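Plum, and Other Mistakes I Have Lived In

I have now painted the back bedroom four times in six years, and I would like it on record that three of those were somebody else's fault. The first was the previous owner's, who left half a tin of magnolia in the cupboard under the stairs with the words "back room" on the lid, and I took it as an instruction. The second was the fault of a magazine. The third was the fault of a bank holiday weekend in which it rained, and there is very little to do in Cornholm when it rains except go to the paint shop and stand in front of the little cards.

The fourth is mine, and it's going to be purple.

I should say that I am not a purple person. I own one purple thing, a scarf, and it was a present. But I have spent most of August looking at dark rooms on a screen, and something happens to your judgement after the first hundred or so. You start saying "enveloping". You start thinking that a small room with one north-facing window will never be bright, so it may as well be a cave and enjoy itself. This is the standard argument for dark paint and it has been made to me by every website I've visited, usually just above a button for ordering samples.

So I ordered samples. The Jotivance range has 112 colours in it, of which I would say 2 are purple and another nine are lying. There is one called Tomedow which looks grey on the card, brown on the wall and, at four in the afternoon, exactly like the inside of a plum. I painted a square of it behind the door. Then I painted a square beside the window, then one over the radiator, and for a fortnight the room looked like it was being marked up for demolition.

The thing about sample squares is that they're no use at all. A square of dark purple on a cream wall is a hole. Your eye goes straight to it and is frightened. You can't possibly tell what four walls of it would do, any more than you can judge a swimming pool by licking a spoon. The advice is to paint a big sheet of lining paper and move it about the room, and I did, and it curled up at the corners and fell on the cat.

What you really want is to see it with furniture. My desk is pale wood, as is more or less everything I own, thanks to a long period of buying whatever was cheapest and telling people it was Scandinavian. I had a dread that the two would fight. Everyone with a plum room on the internet seems to have a walnut sideboard and a brass lamp to go with it, and I have neither, and I'm not buying a sideboard for the sake of a tin of paint.

For what it's worth, I've come round to pale wood against purple. It stops the walls being pompous. Dark on dark is a gentleman's club. With a beige table in front of it, the same colour turns a bit odd and cheerful, as if someone had started decorating for a duke and finished for a primary school. 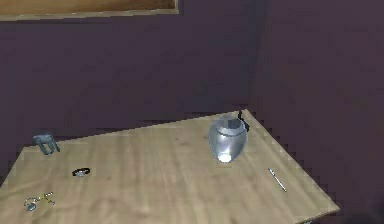
What it costs

More than magnolia. Dark paint needs a dark undercoat, which the tin mentions in very small writing, and then it needs two coats over that, and then you find the patch behind the radiator where you could only get the brush in sideways. I keep a notebook for the house, and according to it I have spent 1,611 pounds on paint, brushes, rollers, filler and masking tape since I moved in. I had to sit down on the stairs. For that money I could have had a holiday, or a sideboard.

I did get a quote from a decorator for the whole upstairs, out of curiosity. It came to 3,816 pounds and he looked at my squares for quite a long time before he wrote it down. I don't think he'd have charged that much for cream.

What I'm actually going to do

All four walls, and the skirting too, since white skirting under dark walls makes a room look as if it's wearing sports socks. The ceiling stays white. I have read all the arguments for painting the ceiling as well and I accept them, but my neck is my neck.

I'm starting on Thursday. The desk is going out on the landing, where it will block the bathroom door for as long as this takes, and the bookcase is going nowhere because it's screwed to the wall and I've lost the screwdriver that fits. I shall paint round it. Whoever buys this house after me will move it one day and find a tall rectangle of duck-egg blue (bank holiday, rain), with a thin line of magnolia along one side, and they can draw their own conclusions.

Peng, the cat, has been told to stay downstairs. She has a stripe of Tomedow on her tail from the lining paper business, and it has dried a rather good colour. Better than on the wall, if anything. I've been holding the card up against her all week.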